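Revision 12/2/19. Replaces the July issue. Section owner: Roswitha Aebischer.

## 6. Preparing a Sink Task in Simulation

Follow this section before you run a kitchen policy in the Plondero simulator, and again after any change to the room files. It covers the sink and the counter next to it. Drawers and doors are in Section 7.

A task that has not passed Section 6 may be used for debugging. Its results may not go into a report or be compared with results from other sites.

### 6.1 Before you start

You need:

- Plondero installed and licensed on the test machine
- the task sheet, signed by the task author
- write access to the Haluso results folder
- a second person to do the review in 6.4

**Note:** The task author cannot be the reviewer. At sites with one operator, send the review to Dušan Vasić.

### 6.2 Load and check the room

1. Open the task sheet and enter the room name exactly as written. Room names are case sensitive.
2. Set the random seed to 364. Leave it there until the review is finished.
3. Load the room with physics paused.
4. Switch to the counter view and check that the sink basin and the drain are both visible.
5. Start physics and let the room settle for 300 steps.
6. Pause again. Compare each item named on the task sheet with the view. An item that has moved to a different surface is a failed load.
7. Save one still from the counter view to the results folder. 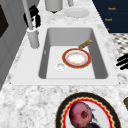
*Figure 6-1. Counter view with a plate in the basin and a second plate on the counter in front of the sink.*

**Caution:** Do not move items by hand to fix a failed load. Correct the start positions in the room file and go back to step 3. Hand-placed items are not stored with the seed, and the next operator will get a different room.

Items may touch or overlap in the counter view. Where one item lies behind or partly under another, as the handle does with the plate in the basin in Figure 6-1, turn on the contact overlay and look for shapes that pass through each other. Contact is allowed. Penetration deeper than 2 mm is not.

### 6.3 Set the limits

1. Set the force limit for the gripper from the task sheet. If the field is blank, stop and ask the author.
2. Mark the keep-out zones. The faucet is always a keep-out zone, including the full height of its pole.
3. Add the sink rim as a monitored surface. Touching it is logged but does not end the run.
4. Write the success test in plain words first, then in code. "Plate out of the sink" is too loose - say which plate, and where it has to end up.
5. Turn on run logging. Logs must include the seed, the software version and the name of the operator.

**Note:** When two items are of the same type, use the item ID in the success test. Color names such as "red plate" are not accepted.

### 6.4 Review

The reviewer loads the room from the saved files on a different machine and repeats 6.2. The two stills must match. The reviewer then reads the success test aloud against the task sheet and signs the sheet.

If the stills do not match, check the software version first, then the seed. Report anything else to Ulises Espinoza with both stills and both logs.

### 6.5 Keeping records

Keep failed runs in the same folder as successful ones. Do not rename or delete them. If a run is stopped by the operator, enter the reason in the log on the same day.

A passed review stays valid until the room file, the robot model or the success test changes. A change to lighting or surface textures also needs a new still, but the reviewer does not have to sign again.

For transfer to the physical test kitchen, continue with Section 9. A simulation review does not clear a task for use near people.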